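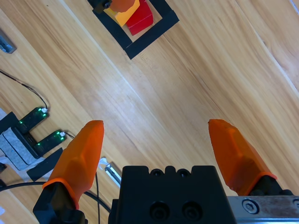 4.2 What the wrist view buys us

We went into this part expecting a boring result, and we didn't get one! The Hurden policy had been trained on overhead views only, and it did fine as long as the blocks sat well apart. Once they touched, it started guessing. So we gave it a second input, the wrist view, and kept everything else the same (same network, same Stillach controller, same 300 test trials per setting).

Our training set has 2,702 episodes. We kept 2,146 of them after filtering with the Drurkard rule, which throws out anything where the two camera streams drift apart in time. I'd have liked to keep more, but bad timing hurts the wrist view far more than the overhead one, and we learned that the slow way.

The hard cases look like Figure 2. The red and yellow blocks overlap from this angle and a fingertip covers part of the yellow one, so the policy has to work out an edge it can't fully see. 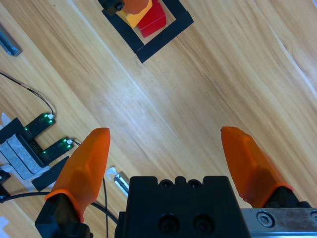

Figure 2. Wrist view with the red and yellow blocks at the taped outline and the gripper spread wide.

With both views the policy picked the right block first far more often, and it hesitated less on the way in. We also tried the Karunaratne loss here, mostly out of curiosity, and it made hardly any difference on touching blocks (it does help with placement, see Section 4.3). Glare on the wood still bothers us, and we haven't tested other tabletops yet.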